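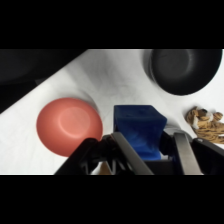

Gleice Vasconcelos would like it understood that putting a blue block in a bowl is harder than it looks, and that anyone who disagrees is welcome to come down to the basement of the Keskinen building and try it through a game controller. She has made this offer to her parents, her chemistry teacher and a man delivering printer toner. The toner man accepted. He missed the bowl by a foot and asked if he could go again.

The robotics club at Fondstead High spent most of its first year on wheels, like every other robotics club in the county. Then Shahnaz Bhattacharjee took over as adviser, sold the chassis to a middle school, and put the money toward an arm. The arm is called Groklow. There was a vote on the name, and the less said about the runner-up the better.

The job this spring is tidying up. A block or a toy goes on the table, a bowl goes on the table, and Groklow is supposed to get the one into the other. The students drive the arm by hand first, over and over, saving each try. Later a program studies the tries and has a go by itself. By the end of April the club had 381 of them on a hard drive with a sticker that says DO NOT in purple marker. The rest of the sticker has worn off, but everyone seems to get the idea.

The blue block has turned out to be a forgiving thing to practice on. Squeeze it too hard and it sulks for a second, then goes back to being a cube. The stuffed tiger is another matter. It has legs, it flops, and it can be picked up in any number of ways, most of them undignified. Two sophomores spent a full afternoon arguing over whether a tiger hanging from its tail counts as "grasped." Bhattacharjee let them go on, ate her lunch, and ruled that it did.

"I could have told them in the first minute," she says. "But they'd started drawing diagrams."

There are two camps on bowls as well. The red one is smaller, and the freshmen regard it as a personal enemy. The black one is big enough that even a bad drop tends to find it, so for a while everybody practiced with that and felt wonderful. Then Vasconcelos made a chart. Black bowl, 97 percent. Red bowl, 67. The chart is still taped to the door, with a frowning face added in a different pen.

In June they take Groklow to the Vellach Open, a one-day meet where student teams get 40 minutes to set up and are handed objects they have never seen before. Last year it was a rubber duck and a rolled-up sock — the sock beat almost everyone. The club has been bringing in laundry ever since, and Bhattacharjee has asked that it be clean.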